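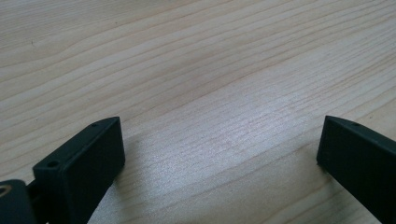 The tabletop in the Pundetthorpe workroom, with plenty of grain to look at.

New tables, and a few words in praise of pale wood

The tables are in! If you came by in June you'll remember the old gray folding ones, which wobbled if you so much as sharpened a pencil near them. The new ones are a creamy beige, smooth to the touch, and the grain on them is just lovely. It runs in long, lazy curves with darker tan stripes and streaks that are nearly white, and then it tightens up into thin wavy lines that look almost stitched. I sat down to write this item and spent a good ten minutes following one stripe with my finger.

They catch the light, too. Where it falls brightest the wood goes silvery and a little sparkly, and you can still pick out the fine lines underneath. Palesa Mathebula says it reminds her of sand after the tide has gone out, and now I can't unsee it.

Shabnam Soomro found them through Pekard, the secondhand furniture place over in Hurkik, and talked them into delivering (thank you, Shabnam - the stairs were no joke). Each table is 29 inches high, so our regular chairs slide right under, and there's room for two people to spread out a quilt block or a jigsaw without bumping elbows. The 1000-piece puzzle crowd has already claimed the one nearest the door.

A few small requests to keep them looking this good. Please use a mat under anything sharp or hot, and put a coaster under your mug. Wipe up glue while it's still wet. For everyday cleaning, a soft damp cloth is plenty, wiped along the grain and followed by a dry one. Cloths are in the left-hand drawer by the sink.

The workroom is open until 9 p.m. as usual. Come and pick your favorite stripe!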